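Contrôle des bacs de rangement pliables et des rayonnages : liste commentée

Réserve Laur, local du fond
Passage du 16 juin 2026
Fiche à garder avec le classeur Firow

Troisième passage sur ce modèle de fiche, et je l'aime de plus en plus ! Elle se remplit vite, elle tient dans une poche de blouse et elle laisse de la place pour écrire ce qu'on a vraiment constaté. Les mentions sont toujours les mêmes : Conforme, À revoir, Sans objet. Les commentaires sont de moi, ne vous gênez pas pour en ajouter au crayon dans la marge.

1. ACCÈS ET CIRCULATION

1.1 Allée centrale dégagée sur toute sa longueur
Conforme
Quel changement depuis décembre ! On passe avec un bac dans les bras sans se mettre de profil.

1.2 Porte ouvrant en grand, rien derrière
Conforme

1.3 Éclairage suffisant jusqu'à l'étagère du bas
À revoir
Le fond reste sombre. Avec des bacs foncés, on ne distingue presque rien à l'intérieur, il faut les sortir pour les contrôler. Une petite baladeuse accrochée au montant ferait des merveilles.

1.4 Marchepied stable, patins en place
Conforme
Il est rangé contre le mur, à gauche en entrant. Merci de le remettre là, c'est tellement plus agréable de le trouver du premier coup.

2. RAYONNAGES STALLETTI

2.1 Fixation murale serrée
Conforme
Resserrée d'un quart de tour sur le montant de droite.

2.2 Tablettes bien clipsées, sans jeu
Conforme

2.3 Charge affichée et respectée
Conforme
L'étiquette indique 65 kg par tablette et on en est très loin. Les bacs en tissu, c'est léger, un vrai bonheur pour le dos.

2.4 Rien de lourd au-dessus de 120 cm
À revoir
Deux cartons de vaisselle à redescendre. Je les ai marqués d'un ruban orange.

3. BACS PLIABLES EN TISSU

La partie que je préfère, forcément. Un bac pliable qui fatigue prévient presque toujours : le bord s'affaisse, un coin prend du jeu, une couture bâille. En prenant le temps de regarder, on évite la chute de tout le contenu sur les pieds.

3.1 Bord supérieur ferme sur tout le tour
Conforme
On serre le bourrelet entre les doigts et on fait le tour complet. Pas de creux, pas de point dur.

3.2 Embouts d'angle en place et non fendus
Conforme
Sur le bac bleu marine, les embouts sont en plastique blanc, et c'est une riche idée : sur du tissu aussi foncé, ils sautent aux yeux. Pensez à vérifier aussi les angles restés dans l'ombre, en tournant le bac vers la lumière.

3.3 Intérieur vide avant pliage ou remise en rayon
À revoir
Il y a encore un coussin d'air d'emballage, en plastique transparent, tout chiffonné au fond du bac bleu marine. À retirer et à mettre avec les emballages. Un plastique comme celui-là glisse sous ce qu'on pose dessus, et il n'a rien à faire à portée d'un petit.
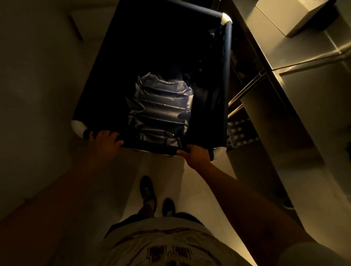
Même attention pour les pans de tissu libres, qu'il s'agisse d'une doublure ou d'une séparation. On les rabat à plat avant de charger. Un pan qui passe par-dessus le bord s'accroche à la tablette du dessus quand on tire le bac, et c'est toute la rangée qui vient avec (je parle d'expérience, hélas).

3.4 Coutures du fond
Conforme
Passer la main à plat, dedans puis dessous. J'ai coupé un fil qui dépassait, sans tirer dessus.

3.5 Prise à deux mains possible
Conforme
Mains bien écartées sur le même bord pour sortir le bac, puis une main dessous dès qu'il est dégagé s'il est chargé. Vide, il se manipule tout seul ou presque, quel confort !

3.6 Étiquette de contenu lisible
Sans objet pour les bacs en attente de remplissage
Pour les autres, je propose les étiquettes Coller en grand format. Je les ai essayées chez moi, elles tiennent très bien sur le tissu et se décollent sans laisser de trace.

4. EMBALLAGES ET DÉCHETS

4.1 Plastiques regroupés dans un seul sac fermé
À revoir
Le sac est là, il manque le lien.

4.2 Cartons aplatis et sortis du local
Conforme
Bravo, vraiment. La pile dépassait mon épaule la dernière fois.

4.3 Cutters rentrés et rangés en hauteur
Conforme

À FAIRE AVANT LE PROCHAIN PASSAGE

Redescendre les cartons au ruban orange
Vider le bac bleu marine et rabattre les pans de tissu
Trouver une baladeuse pour le fond du local
Mettre un lien au sac de plastiques
Réimprimer la page 2 de la fiche, la case 3.6 est trop petite pour écrire dedans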